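Filed under: Gadgets & Home, Robots
Posted Tuesday by Tsion Admasu

OK so I keep getting asked when a robot is going to clean up after dinner, and my answer keeps changing! Post number 101 on this blog said never. Wiping up and putting away is just a mess of soft, floppy, slippery stuff, and a crumpled cloth on a desk mat is a different shape every single time you drop it.
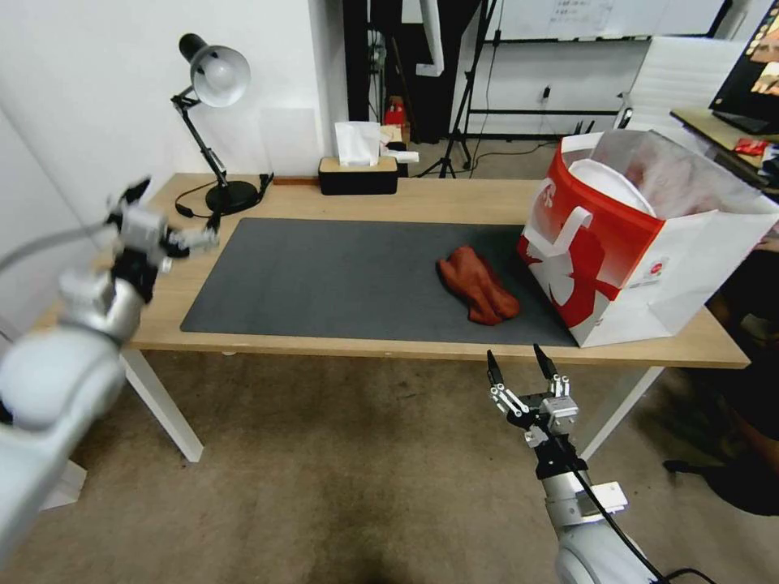

So, the bowl problem

A bowl sounds easy, right? You grab the rim and go. But then there's stuff in it, and the weight sits wherever it feels like sitting, and you have to keep the whole thing more or less level (I can't always manage that myself, ask my carpet). 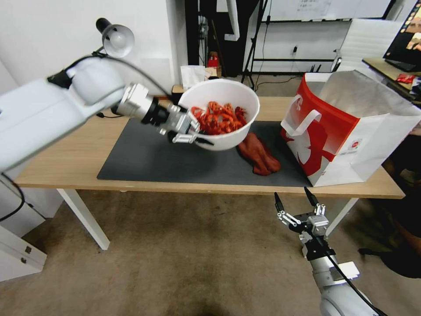

And that's one arm with one bowl. My cousin in Cáceres swears two arms fix everything, one to hold and one to sweep the mess in, same as you'd do with crumbs at the table edge. I like the idea. I'd still want to see it done 20 times in a row, with red crayfish in a heap, before I let it near my kitchen in Brencombe.
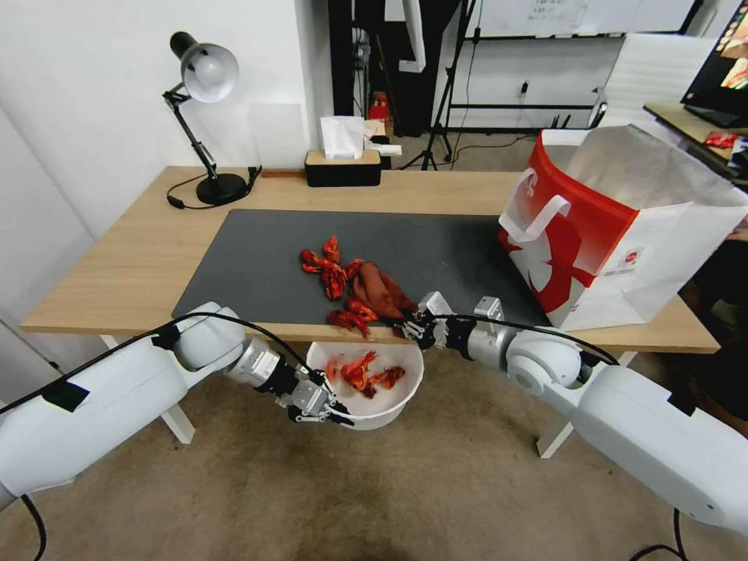

Dranden wrote back that speed bothers him way more than grip, and he'd happily let a machine take all evening over the table as long as he got to go sit down. Fair! I'd take slow too. Folding laundry, though, I'm still not budging on.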